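Woltwood brings robot folding to the Sketela textile service, and keeps its staff

Sketela, November – Woltwood, which washes and prepares cleaning cloths for hotels and care homes, will let robots take over a part of the folding work at its Sketela site. The first folding station, named Cladano, starts in the morning shift this month. The station was developed together with the automation firm Eide.

Today 30 people work in folding and packing at Sketela. All of them keep their employment. Those who wish to will be trained as station operators or will move to quality control, where the company has had difficulties to find enough hands.

"Folding the same cloth for a whole shift is hard for the wrists and the shoulders," says Hedvig Hellström, site manager at Woltwood. "Our people have told us this for years. They know the work best, so we asked them to teach it."

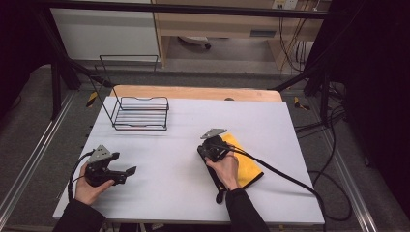
Teaching at Woltwood is done by the folders themselves, during paid working time. They carry out the task with a gripper in each hand, and their movements are recorded for the robot to learn from. A yellow cloth with a black edge is one of the articles they fold in this way, pressing a gripper down on the folded fabric against the white board. Until now the staff have recorded 853 folds, of which 327 were made with small cloths.

The working day will also change. Operators will rotate between the station and other tasks every 20 minutes, and the evening shift in folding will be shortened without loss of pay. Large and damaged pieces will still be folded by hand – the robot is not yet good enough for these.

Woltwood will review the results with the employees in spring before it decides on a second station.

Press contact: Hedvig Hellström, Woltwood, Sketela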